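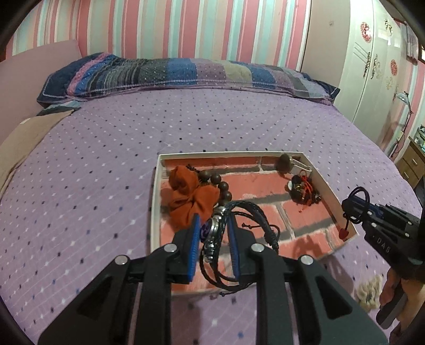 Wissam Farah asks whether leather and beads should share a tray at all, given that cords snag on anything with a knot in it. They can share one for sorting. For storage, keep them apart.

Gondville Accessory Notes: small jewellery, sorted on the bed

The gallery covers the sorting stage only. Cleaning and restringing are on their own pages.

Tray: white, shallow, low rim, brick-pattern floor in red with grey mortar lines. A patterned floor is harder on the eyes than a plain one when fine cord is involved. The rim stops round beads from rolling onto the bedspread.

Braided leather bracelet: black, looped cords, small knotted ties, round silver charm with a blue patterned centre. Store flat with the ties undone. Hanging sets a kink at the hook.

Wooden beads: dark brown, round, polished. Wipe with a dry cloth. Elastic is replaced here at 38 months, worn or not.

Beaded cluster with red tassel: red threads tangled through, small gold accents. Work from the tassel end with a blunt needle. Allow around 6 minutes.

Heart charm: small, red, on a thin cord. Goes in its own Skivent pouch.

Flower scrunchie: orange-brown fabric. Filed with hair items, second drawer.

Page revised 01/11/2023.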